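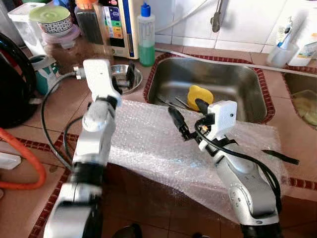
The two Pivus arms at the sink counter, with bubble wrap laid out under the grippers.

Pivus two-arm kitchen build
Second progress report to the Savach small grants scheme
Submitted by Sihan Xiao, Teltville, Oct 26, 2021

1. Position against plan

The build is behind on software and ahead on mechanics. Both arms are assembled, powered and under joint control from one computer. The grippers open and close on command and report finger position. Handling trials in a working kitchen have begun, which the plan had put after the safety stop was rewired; the order was changed with the agreement of the scheme and the rewiring was done first in a shorter form (see section 4).

The planned total is 1,000 logged handling trials. At the time of writing 346 are in the log. The rate should rise now that resetting the counter between trials no longer requires a restart of the control program.

2. Mechanical work

The wrist joint on the right arm was stripped and rebuilt twice. The first rebuild used the bearing seat as drawn and left play that could be felt by hand at the fingertips. The second used a seat bored to a closer fit on the lathe at the Teltville workshop, and the play has gone. The left wrist was altered to match before it was fitted.

Cable runs remain the weakest part of the design. The cables are carried outside the arm, with a loop left at the gripper housing so that the wrist can turn. Too little slack and the connector takes the load; too much and the loop can reach whatever is standing on the counter. Clips at fixed intervals were tried and removed, as they only moved the bend to the clip. The present loop length was found by trial. A proper cable guide has been drawn but not made.

The fingers are unchanged from the first report. The tips show scuffing. It has had no measurable effect on grip, and replacements will be fitted at the end of the trial series so that all trials use the same pair.

3. Trials in the kitchen

Trials moved from the workshop bench to the kitchen at my house. The bench gave better numbers and told us less. A tiled wall and steel sinks return a good deal of stray light, and the vision code, which had been tuned against a grey bench mat, lost edges it had previously held without difficulty. Exposure on the wrist cameras is now locked at the start of each session, and the segmentation step has been retrained on kitchen frames only.

Clear and crinkled sheet material is the hardest class so far. It has no stable outline, and highlights move across it as the arm moves, so the estimate of where the sheet ends can shift between one frame and the next. Rigid items such as cups and bowls are located reliably when nothing lies across them. The next block of trials will use both arms together on sheet material, one to pin and one to lift. The code for this runs in simulation. It has not been signed off for the real arms.

Items in ordinary use are left on the counter during trials. This slows the planner, which treats anything it cannot name as an obstacle and keeps a fixed margin round it. The margin has been reduced once and will not be reduced again without a further check of arm position error. 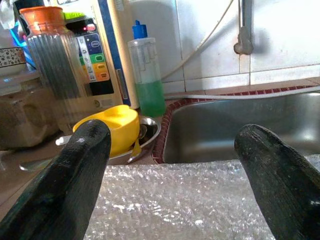 Anwara Ranasinghe, on reading a draft of this section, objected that the margin was being asked to cover two separate faults. Position error and poor segmentation ought to be logged apart, she wrote, or you will go on trimming one number and never know which of them you have spent. The point is accepted. The log format has been changed to hold both values, and earlier trials will be reprocessed from the stored frames where those are complete.

4. Safety

The stop button now cuts motor power directly. It previously passed through the control computer, which was not acceptable outside the workshop. The arms have no brakes on the last two joints and will sag when power is cut, so the starting pose has been changed to keep the grippers low. The full rewiring, with a second button on the far side of the counter, is outstanding.

Nobody other than the operator is in the kitchen while the arms are live, and the water is not run.

5. Spending

The grant stands at £1,128. Of this, £600 has been spent, mostly on the motor drivers, bearings and cable. The spare drivers ordered from Malý arrived with the wrong connector and were exchanged at no cost, though the exchange held up the left arm. No change to the budget is requested.

6. Work before the next report

Make and fit the cable guide on the right arm, then the left.
Complete the second stop button.
Reprocess the earlier trials into the new log format.
Begin two-arm trials on sheet material, subject to sign-off.

The next report is due in January. If the two-arm trials are not under way by then I will propose finishing the series with single-arm trials and carrying the two-arm work into a separate application. Drawings for the altered wrist are ready and can be sent on request; the control code will follow once the old bench settings have been taken out of it.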